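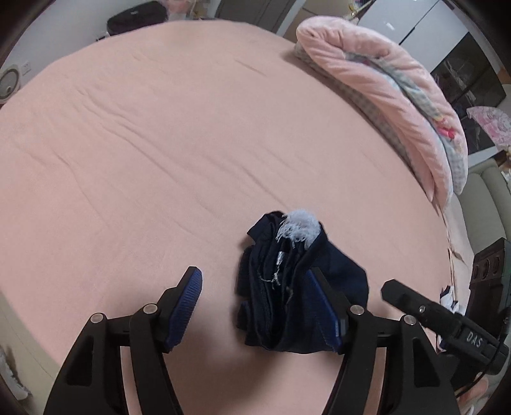
Navy garment on the pink fitted sheet, comforter rolled back to the edge of the bed.

Posted Jan 13, 2021 by Eamon Gilmartin, Household Services, Gosden
2 min read

To: all subscribers, Lotholm residences list
Re: Folding clothing on made beds

Dear colleagues,

I refer to the message sent to this list by the Baran house office, the relevant part of which is quoted below.

> Our staff have been folding residents' clothing on the beds, as the
> tables in the linen room are taken up with towels. Is this still
> permitted? We should also like to know whether the bedding must be
> removed first. Stiltville house has told us that it must.

Folding on a bed is permitted, provided that the fitted sheet is clean and has been pulled smooth. The bedding need not be removed. The comforter or blanket should be rolled to the edge, leaving the middle of the bed clear. The advice given by Stiltville applies only to beds that are due to be stripped that day. 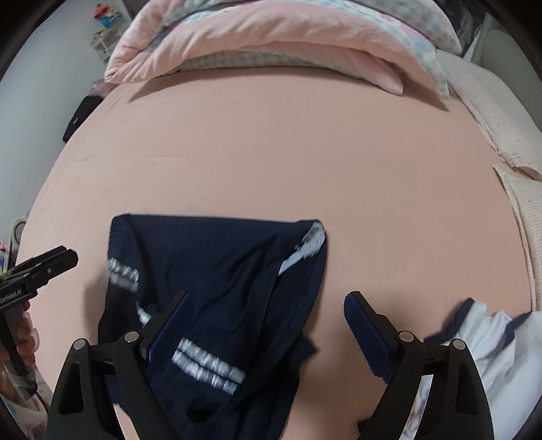

Dark sportswear should be shaken out and laid flat before it is folded, with seams and any stripes brought into line. White items with navy trim are to be folded separately and kept in their own pile - this applies to collars and cuffs in particular. Labels should remain inside the fold.

The linen service now handles over 400 garments a week across the houses, and piles left on beds overnight have been returned to the wrong rooms. Folded clothing must therefore be put away within 30 minutes.

The written guidance will be revised in April. Comments may be sent to this list.

Yours faithfully,

Eamon Gilmartin
Household Services, Gosden

© Gosden Household Services | Contact the list owner | Back to top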